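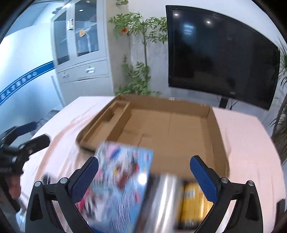 Salberg Low Tray, brown corrugated

Open tray for magazines, booklets, foil packets, flat stuff in general. Flat bottom, low walls all the way round, narrow side slot behind a divider. Ships flat, folds up in a minute or so once you've done the first one.

Item: Salberg low tray with side slot
Color: plain brown, no print
Lid: none (lids are a seperate item, see Jarketti sleeves)
Pack sizes: 10 or 100
In stock: 600 trays, Trương warehouse
Last stock check January 11, 2022

What goes in it

Main section takes flat things lying down. Magazines, thin books, catalogs, pouches. Put the biggest one in first, shiny packets on top so they don't slide under. Side slot is for the skinny stuff – bookmarks, pens, a folded packing slip. Don't force a magazine into the slot, the divider bows and then the whole side goes wonky.

Good for gift sets, subscription mailings, sorting a desk drawer. Not for jars. Not for anything wet.

Folding

1. Lay the sheet with the creases facing up.
2. Long walls first, then the short ones.
3. Tuck the corner tabs.
4. Divider last. Push down till it sits on the bottom.

Seams on the bottom are where the panels meet, normal, no tape needed for light loads. Heavier books, one strip of tape underneath.

If you're packing a lot of these, put a cloth on the table. Slides less and saves the table top. Any old tablecloth, creases don't matter.

Shipping it

Tray is open so it needs an outer. Gustis mailer fits, snug. Jarketti sleeve fits too and looks nicer for gifts but it's slower to get on – allow time. Mailers and sleeves sold separatly, trays only in this listing.

Reordering

Same item as the old Salberg tray, slot included. The version without the slot is discontinued, please stop asking for it on the phone. Next big delivery is July. Orders over 600 wait for that one.

Custom print from 1,007 pieces up (odd number, it's how the sheets work out). Send artwork to Nga Triệu. Returns and damaged packs, Kiều Tôn – include a photo of the outer carton and the order number or it sits in the queue.

Opened packs of 10 can't go back. Packs of 100 can, if the band is still on.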